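The red button is not a safety plan

Everybody at the Denderport workshop can tell you where the emergency stop is. Good. Now ask who is holding the other end of the pouch when the arm decides to close.

Sorting work, a pencil case and two baskets. Nothing heavy, nothing sharp.
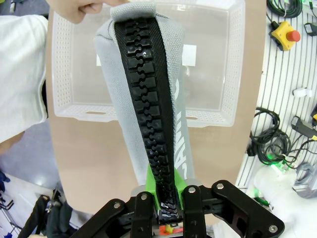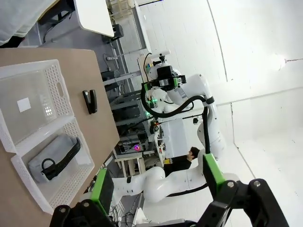
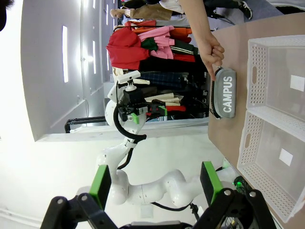
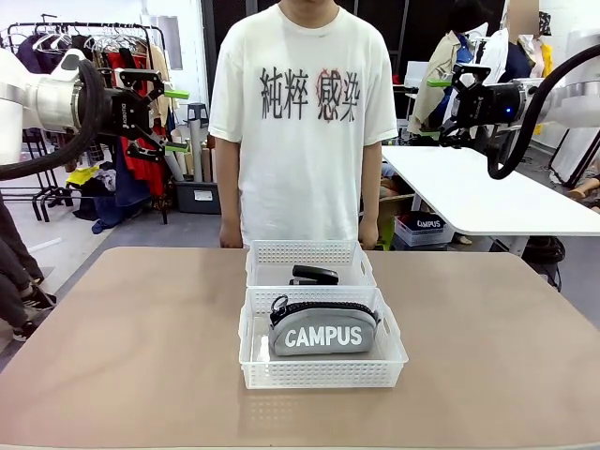

What went wrong in May

A colleague at our Molusum site had two fingers on a pouch, same as we all do. The gripper was supposed to wait. It didnt wait. Closed, pulled, took the fabric and a bit of skin with it. The stop got hit after — of course after. The log says 615 milliseconds from fault to pull. Try reaching a wall in that.

The cause was dull. A dropped message, a timeout set to 3000 when the sheet said 143. One number, typed by a tired person.

So the reply was a memo. Be careful. Keep hands clear. Great, except the job needs hands in there, and whoever wrote it must know that.

I want the boring stuff. Force limit on, always, no override for demos. A hold switch for the person nearest the gripper. Timeouts checked by somebody who didn't set them. Tirkeler did all this in 8 weeks and teh work barely slowed down.

Small injury, small report, filed. I'd like it read before the next one.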